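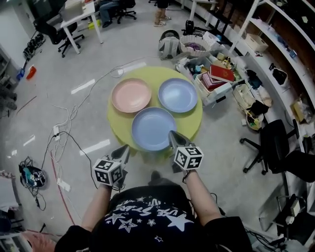

How many pairs of hand-held grippers can we buy before the end of December? Two, if we leave the arm until spring.

Spent most of the morning on the budget with Etenesh. We have 3000 left in the equipment line and it has to be ordered this month or it goes back. She wanted to put all of it towards a deposit on the arm from Ondrejka. I said I'd sooner have more people recording at the same time, as there is no use owning an arm with nothing to train it on. We went round this twice and then she rang Siladville for a price on the grippers. Delivery is 11 working days if we pay up front. Spare fingers are extra, 36 a set, and I put down four sets.

The plate task carries on in the meantime. Pale pink and light blue plates on the round table, one gripper in each hand, marker cubes on both. I want the fingers to come in at the rim, and I have written that into the instructions for whoever takes over from me next week.

Krešimir asked for a second table. I put it on the list under furniture so it doesn't come out of the same money. Also on the list: cable covers for the floor, another power strip, a shelf label printer (Ajith's request, probably no).

Pender sent their quote for the arm at 4.20, valid for 20 days. The mounting plate isn't included and neither is the training day. I've asked them to send it again with both in so we can compare it with Ondrejka properly.

Need Emília's signature on the order tomorrow before she leaves for Parnside. Still haven't found last year's invoice.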